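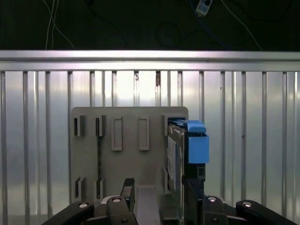 What does the Office of the Clerk do for the Tovar County Assembly?

The Office runs the day-to-day business of the Assembly: it prepares the agenda, keeps the minutes, records the votes, and gives procedural advice to every member, whatever party or group the member sits with.

About the Office

The Tovar County Assembly is the elected body that passes the county budget, adopts local ordinances and reviews the work of county departments. It has 24 members. The Office of the Clerk serves all of them and reports to the Speaker. Staff of the Office are county employees. They don't work for individual members, and they may not take part in county campaigns while they hold their jobs.

The Office is on the second floor of the Assembly Building on Trotine Street, across from the public gallery entrance. A branch counter at the Firkura Library takes petitions and public comment forms for residents on the east side of the county.

The Clerk

Araceli Jaramillo was appointed Clerk of the Assembly on September 12, 2022. She had served as Deputy Clerk before that, and earlier as a committee clerk for Public Works and for Rules and Elections. She is responsible for the official record of the Assembly and sits at the table in front of the Speaker during all regular and special sessions. She also acts as secretary to the Rules Committee, without a vote.

The Clerk is appointed by a vote of the full Assembly on the recommendation of the Speaker. The term is four years and can be renewed.

The Deputy Clerk

Isauro Zamudio is Deputy Clerk and head of Committee Services. He assigns a clerk to each standing committee and sits in for the Clerk when she is away. He handles the schedule for public hearings — requests to move or add a hearing should go to him first. Before joining the Office he worked in the county elections department, where he trained poll workers.

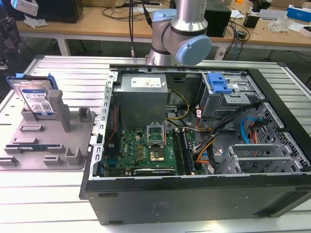 Journals and Records

This section publishes the Journal of the Assembly after each sitting day. The Journal lists motions, amendments and recorded votes. It is not a word-for-word transcript. Audio of full sessions is kept separately and can be heard at the public desk or requested on disc for a small fee.

The section also keeps the ordinance books, members' disclosure statements and the petitions register. In a normal year it answers 400 records requests. Most are for copies of ordinances or for the voting record on a single item. Requests that involve personal information take longer, and the law sets out what has to be removed before a copy goes out.

Older material is held at the Soleck Records Center, which has 83 bound volumes of Journals. Volumes can be read there by appointment but do not leave the building. Pages may be photographed without flash.

Petitions

Any resident of the county may start a petition. A petition with 2,000 valid signatures must be placed on the agenda of a regular session, and the lead petitioner is given time to speak. Petitions with fewer signatures are sent to the committee that deals with the subject, and the chair decides whether to hear them.

The Office checks the form of a petition before signatures are collected, if asked. 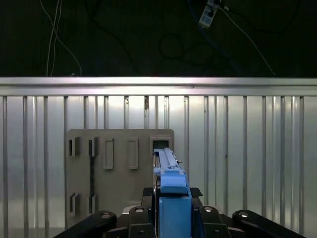

Checking the form early is free and usually takes a few working days. It covers the wording of the request, the heading on each page and the spaces for name, address and date. Staff cannot advise on whether a petition is a good idea or whether members are likely to support it.

Visiting a session

Regular sessions are open to the public. No ticket is needed, and seats in the gallery are filled in order of arrival. Signs and banners are left at the gallery desk. School groups should book ahead, especially for the budget sessions in October — those fill early. Interpreters can be arranged through Committee Services with five working days' notice.

Contacting the Office

The public desk is open on working days, including days when the Assembly is not sitting. Letters should be addressed to the Clerk of the Assembly, with the name of the committee on the envelope if there is one. Questions about a particular vote should give the ordinance or motion number. Messages for individual members go to the members' own offices, which are listed in the Assembly directory.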